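Brukton Robotics Club: Laundry Project

Welcome to the gallery page of our club. We are a group of students who meet in the workshop at Brukton, and since July we are working on one task: a robot arm which takes the clothes out of a washing machine. Our mentor is Reshma Gumede. The arm is named Sithole by the younger members and the name has stayed.

We practice every time with the same small pieces of cloth. At the beginning we used big towels, but they were too heavy for the first fingers, so we changed to light pieces. The control program is written by the students of the second group, and it has now more than 300 lines. I ask you to excuse the comments in it, which are in three languages.

One practice round takes 15 minutes, and after it we write the result in the notebook. In the Zuncombe competition each team will get 120 seconds for the same job, so we still have much to improve. If you want to join us, please come to the workshop at 4 p.m. and ask for Reshma or for me.

Click on the picture to see it in bigger size.

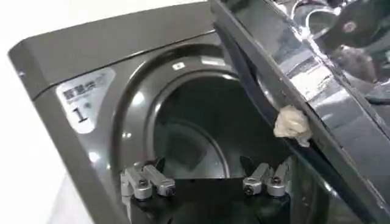

Hendrik Pretorius

The two fingers in front of the open drum, seen from the wrist. The cream cloth is at the door side, to the right of them.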